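Workshop tips from the Clirness student robotics club

Keeping hand-held grippers in good shape

Wipe the finger pads before each session with a barely damp cloth. Dust settles between the bumps and the grip gets worse over the term. Let the pads dry with the jaws open.

Check that both fingers meet evenly. If one sits high, loosen its screws, close the jaws on a strip of card and tighten again.
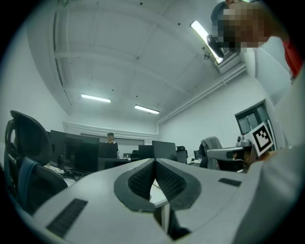 Keep printed markers flat and clean – a creased one should be reprinted on 200 gsm card. We keep 4 spares in the Brumis drawer.

Tie cables back from the desk edge before you start. Brush out the vents in March and again before the Brevetti meet.

Updated 12 August 2025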